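Storing play money and odd paper bits from board games

5 min read

prostonura_pete
I have 62 games on two shelves and the part that bugs me every time is the paper money. Dice and pawns go in bags and that is the end of it. The bills slide around in the box, get bent corners, and end up under the insert. I've tried rubber bands (they curl the stack) and binder clips (they leave a dent). What do the rest of you do, both for storage and at the table while you play?

maplecounter
Coin envelopes. One per denomination, flap tucked in, not licked. I bought a pack in October and still have most of it. Write the value on the outside in pencil.

Wutumum
I don't like envelopes for this. You have to take everything out to see what you have, and little kids rip them. Snack bags are fine, and you can see through them.

maplecounter
Snack bags trap air and then the lid won't close. I have been through this.

Wutumum
Press the air out before you zip it.

gatefold
At the table I fold the bills in half once and keep them in a small bowl. Folded bills are easier to pick up off a hard surface than flat ones. My father-in-law has stiff fingers and he could not get a flat bill off the table without dragging it to the edge. Folded, he has no trouble.

prostonura_pete
Doesn't folding ruin them?

gatefold
It leaves a crease. I don't care about a crease. If you have an old set you want to keep nice, print copies and fold those.

sabbagh_rules
I do care about a crease. My set is from my aunt and there are 185 bills in it, all accounted for. Those stay flat in a recipe card box with dividers. For play I use poker chips and leave the paper alone. Chips stack, they don't blow off the table when somebody opens the porch door, and everybody can see who is winning.

Wutumum
Seeing who is winning is the reason we don't use chips. Half the fun is not knowing what the other side has folded up in front of them.

sabbagh_rules
Fair. It does change the game.

starnville_dee
We run a game afternoon in Starnville and went through the same argument. What we settled on is one bowl per bank, clear, so the banker can tell at a glance when it is getting low. Small and shallow is better than big and deep. With a deep bowl people dig around and bills come out two at a time. Ours were 59 cents each at a closeout store.

Drinks are the other thing. Mugs go to the back of the table and the money stays toward the front. We had cocoa in the bank once and those bills never lay right again.

maplecounter
We don't allow drinks on the table at all. Side table only.

starnville_dee
We don't have room for a side table. Mug at the back has worked for us.

gatefold
Same. I'd rather keep the coffee where I can see it than have it on the floor by my foot.

prostonura_pete
OK, I'm going to try the folded ones with a bowl for the games we play a lot, and envelopes for the rest. I'm leaving the one old set flat, like sabbagh_rules does. Does anybody put the bowl in the box with the bills still in it?

starnville_dee
Yes, if it fits under the lid. A shallow one usually does. Put a square of cardboard over the top so they don't slide out when the box gets stored on its side.

Wutumum
Or a snack bag over the whole bowl.

maplecounter
Of course you'd say that.

gatefold
I start with one in the bowl and the rest out on the wood where people can reach them — saves passing it back and forth in the first few rounds. Coffee stays at the back, like I said.

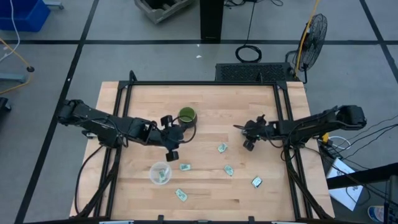 When the round is over everyone drops their bills back in and I sort by value later, usually while the next game is getting set up. It goes faster if the folds all face the same way, but I've never gotten my family to do that.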